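The Big Things of Posus

Every small town on an Australian highway eventually faces the same question: what shall we build too large? Posus, population 3694, took 35 years to decide on a pineapple, despite being seven hours' drive from the nearest place that grows one.

The rival bids are still discussed at the bakery. There was a faction for a Big Yabby, which had the advantage of local yabbies. The Kodikara motel wanted a Big Pillow and offered to host it. The football club wanted a Big Football, drew up plans, and discovered it looked like a Big Potato, a title already claimed elsewhere.

The pineapple won on colour. It can be seen from the Grimen turn-off, which gives drivers time to argue with their kids about stopping. About half of them lose. They park on the gravel, climb the internal staircase, look out over a great deal of wheat, and come down again wanting a pie.
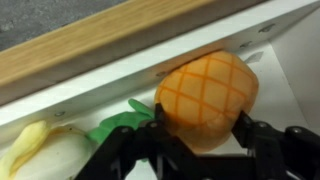 A plush pineapple, crosshatched in stitching.

Souvenirs are where a Big Thing earns its keep. The shop at the base stocks tea towels, stubby holders, snow domes (it has never snowed in Posus) and a jam made from figs. In January the servo across the road sells more ice creams in a week than it used to in a winter, and has put in a second bin.

Fovarico, forty minutes west, has noticed. Its council wants $1000 from each business on the main street towards a feasibility study for a Big Lamington. The bakers are in favour. The engineers are said to be worried about the coconut, and by September somebody will have to tell them what it's made of.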